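Werkstattbuch, April

Sauerteig, Charge 11

Endlich wieder Roggen! Das neue Mehl von Temell ist da, und schon beim Anrühren war klar, dass es deutlich mehr Wasser schluckt als das alte von Praltley. Ich habe den Ansatz abends mit 126 g Anstellgut aus dem Kühlschrank begonnen, dazu 700 g Mehl und lauwarmes Wasser nach Gefühl, bis er sich wie steifer Brei rühren ließ. Deckel lose drauf, Tuch drüber, fertig.

Morgens kurz nach sechs war die Kuppel gerade am Einfallen, und der Geruch: Joghurt, ein bisschen Apfel, ganz hinten etwas Nussiges. So mild hatten wir ihn den ganzen Winter nicht! 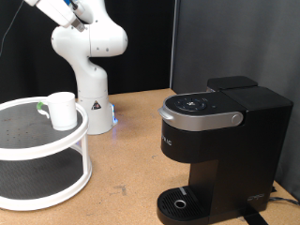 Die Säure kommt diesmal spät. Direkt nach der Reife schmeckt der Teig fast süß, erst nach einer Weile zieht es an den Seiten der Zunge. Ich vermute, dass die wärmere Nacht den Milchsäurebakterien gefallen hat (beim letzten Mal stand alles viel kühler, und prompt war der Essig da). Bitte beim nächsten Ansatz die Teigtemperatur am Anfang und am Ende notieren, ich habe das Ende natürlich wieder vergessen.

Hauptteig: Gesamtgewicht 3075 g, aufgeteilt auf zwei große Kästen und einen kleinen. Salz erst zum Schluss. Brühstück aus Altbrot mit hinein, das dunkelste, das noch da war. Herrlich klebrig, ohne nasse Hände keine Chance.
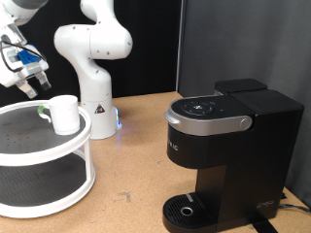 Backen

Heiß angebacken, kräftig geschwadet, dann fallend weiter. Der kleine Kasten ist oben gerissen, aber schön, längs und rustikal. Die großen haben kaum Risse und eine Kruste, die beim Abkühlen richtig laut geknistert hat. Ich stand daneben und habe einfach zugehört.

Angeschnitten wird erst morgen, auch wenn es schwerfällt. Der kleine Laib darf früher dran glauben, am liebsten zum Kaffee am Nachmittag, mit Butter und sonst gar nichts.

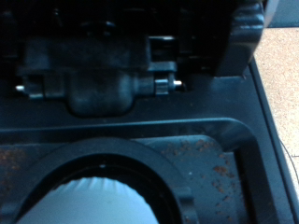 Nachtrag, 16 Uhr: Kleiner Laib probiert. Krume saftig, gleichmäßig, klebt minimal am Messer. Beim nächsten Mal also etwas weniger Wasser ins Brühstück. Die Kruste ist ein Traum, malzig und fast ein wenig nach Karamell!

Offen: Vergleich mit dem Schrot aus Painemal, gleiche Führung, gleiche Kästen. Anstellgut ist aufgefrischt und steht wieder kalt, beschriftet mit »Charge 12«.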